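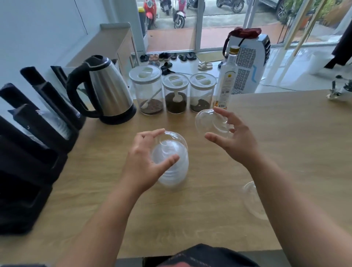
Clear plastic cups and a domed lid at the counter.

TRANSPORT OPERATIONS, UNIT 14
Depots, stabling and the morning run-out
Handout to go with the April lecture

Read this before the session. Those who read it during the session will be recognised by the rustling.

1. Where we have got to

The last two units dealt with buying vehicles and with drawing up a timetable. Both are popular topics, and students arrive with opinions on them. Fewer have opinions on where a tram spends the night. This unit tries to put that right, as a surprising share of the money on any light rail scheme goes into a large shed that no passenger will ever see, on a site chosen mainly for being the one nobody objected to loudly enough.

We use three terms and you should keep them apart in written work.

Stabling: parking vehicles that are not in service. Needs track, wire (usually), lighting, a fence and a walkway wide enough for a driver carrying a bag.

Depot: stabling plus the people and kit to inspect, clean and repair. Pits, roof access, stores, a wheel lathe if the promoters were feeling rich.

Run-out: the sequence in which vehicles leave the depot to take up their first trips. Its evening counterpart is the run-in. Run-in gets less attention because if it goes badly the only people kept waiting are staff.

2. The Stendodcombe line

Our running case is Stendodcombe, which you met in Unit 2. To save you looking it up: a single line, street running in the middle and reserved track at both ends, 25 trams in the fleet, one depot. The depot is at the eastern end. The hospital, the college and most of the early passengers are at the western end. You will be asked in the exam why this matters, so it may be worth having a view.

The site was the old Arkanel works. It was flat, already industrial and for sale. It was also as far from the morning demand as one could get without leaving the borough. The promoters knew this. Their report says that the cost of running empty trams across town each morning "can be managed within the operating budget", and so it can, in the sense that most things can be managed if one goes on paying for them every day for thirty years.

A tram running without passengers to reach the start of its first trip is running dead. Dead mileage costs energy, wear and drivers' hours, and it earns nothing. Please do not write in your essays that dead mileage should be eliminated. A network with none would need a depot at every place where a trip starts, and the cure would cost a good deal more than the illness.

There are some standard ways of softening it:

Run the positioning trips in public service. You are moving the tram anyway, so open the doors. Passengers at 5 in the morning are few but very grateful. The catch is that a trip in service stops at stops, takes longer and needs the stops to be lit and gritted.

Stable a few vehicles at the far end. Cheap in track, dear in fencing and guards. Vehicles left outside a proper depot also have a way of acquiring artwork.

Start the timetable unevenly. Let the eastern end have its first tram early and the western end wait. This is what Stendodcombe did in its first year, and the hospital wrote a number of letters.

3. Track layout inside the fence

Draw a fan of parallel roads, joined at one end by a ladder of points. That is a stub-ended yard. Now join the roads at the other end as well and you have a through yard. The through yard takes more land and more pointwork, and it is worth every penny the first time a tram fails at the head of a full road.

In a stub-ended yard the last tram in is the first tram out. This sounds harmless. Consider, though, what it means for the person planning the morning. The tram wanted first must be parked last, so the run-in has to be planned backwards from the run-out. If the evening goes wrong, and a tram that ought to be at the back turns up late and is left at the front, the morning order is wrong too. Either somebody shunts in the small hours or the wrong tram goes out on the wrong duty. Both happen. The second is more common and is generally described in the log as a "vehicle substitution", which has a calmer sound.

Stendodcombe has stub roads. Some of the original drawings show a loop around the shed, but it was taken out during what the trade calls value engineering. You will meet that phrase often in your careers. It is worth asking whose value.

4. The duty sheet and the vehicle list

These are two separate documents and students mix them up every year.

The duty sheet says what each driver does. The vehicle list says what each tram does. They touch only at the moment when a driver takes over a tram. A tram may stay out all day under several drivers; a driver may have several trams in a shift. When you are given a graph of the day's working, mark the tram in one colour and the driver in another before you do anything else. Pencil is wise.

Service 601, the first departure of the morning, is the one we shall follow in class. On paper it is a very dull working. It leaves the depot, runs to the western terminus and turns back. In practice it is the tram that finds out what the night has done to the line. If there is a car parked across the rails in the old town, 601 discovers it. If the leaves have come down or a set of points has frozen, 601 discovers that too. A sensible operator gives it a little extra running time and an experienced driver. A less sensible one gives it to whoever is newest, on the grounds that there will be hardly anyone aboard to complain.

5. Preparing a vehicle

Before leaving, each tram must be prepared. The steps vary by fleet, but you should be able to list the usual ones: power up, brake test, doors, lights, sanders, horn, radio check, destination display, a walk round the outside, a walk through the inside. The walk through the inside is the one that gets skipped. It is also the one that finds the umbrella, the pushchair and, now and then, the passenger.

Allow a fixed time per tram and be honest about it. The first Stendodcombe schedule allowed so little that drivers either prepared the tram badly or left late, and they sorted themselves into two camps according to temperament. The allowance was later raised. Punctuality got better at once, and the operator put this down to a poster campaign.

6. Software

Two packages will be mentioned in the seminar. Ciredari does stabling plans: you give it the yard, the run-in and the run-out, and it gives you a parking order. Tatlı does crew duties. Each is good at its own job and takes no interest in the other's. The link between them at most operators is a spreadsheet kept by one person, and the operator's resilience may be judged by what happens when that person goes on holiday.

You are not expected to use either package for the coursework. Squared paper is quite enough, and it does not need updating halfway through the afternoon.

7. Where the depot should have gone

This is the discussion question, and it has no model answer, so please stop emailing to ask for one. Some points to weigh:

Land near the busy end of a line is expensive because it is near the busy end of a line.

A mid-line depot halves the worst dead run and gives a handy place to swap a faulty tram. It also puts a junction in the middle of your busiest section, with trams turning across the traffic just when the traffic is at its thickest.

Neighbours object to depots on account of wheel squeal, floodlights and shift change at 4 in the morning. They are right on all three.

Extensions move the ends. A depot that looks badly placed today may look clever once the line has grown past it. It may equally look worse. Promoters tend to mention the first possibility.

8. For the seminar

Bring a sketch of a six-road yard, stub-ended, two trams to a road. Park the fleet for the following morning, given the run-out order on the back of the Unit 2 sheet. Then assume that the last tram due in has failed on the street and will be towed home after everything else has been put to bed. Decide where it goes and which morning trip you are willing to lose if you cannot get round it.

Write down the trip you chose and one sentence saying why. "It was the easiest" is an acceptable reason in the seminar. Control rooms use it too, though they spell it differently.

9. Reading

The chapter on depots in the course textbook, skipping the section on steam. The Stendodcombe promoters' report, part 2 only; the remainder is chiefly artists' impressions of people enjoying a pavement. The Arkanel site plan is in the shared folder. It is a large file and north is at the bottom.

Coursework is to be handed in at the office by 4 p.m. on the date shown on the module page. The office shuts at 4 p.m.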